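Stivell G2 – Garra manual de dois dedos para tecidos leves

Código Brarus 240-G2. Fornecida montada, com dois dedos articulados e almofadas substituíveis.

Aplicação: recolha de dados e ensaio de preensão em tarefas de lavandaria e de bancada, com operador.

Curso de abertura: 170 mm
Substituição das almofadas: uns 15 minutos, sem retirar os dedos
Garantia: 2 anos, exceto desgaste das almofadas

Limites de utilização
A preensão de uma malha isolada sobre superfície plana está dentro das capacidades do modelo. Dobrar, emparelhar meias ou separar peças amontoadas continua a exigir intervenção humana. A Stivell não recomenda a G2 para operação autónoma em casa nem em linha de produção. O ponto crítico é a borda do tecido: se os dedos fecharem demasiado alto, a malha escapa; se fecharem demasiado baixo, as almofadas raspam no tampo. 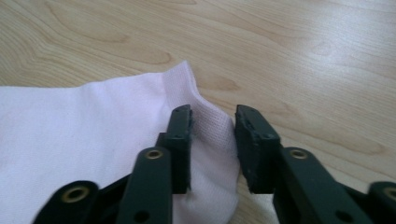 Em malha canelada convém aproximar os dedos na perpendicular à prega e fechar devagar. Almofadas com cantos lascados mantêm a preensão em algodão, mas podem puxar fios em tecidos finos.

Peças e assistência: Catherine Farquharson, armazém de Stunstead.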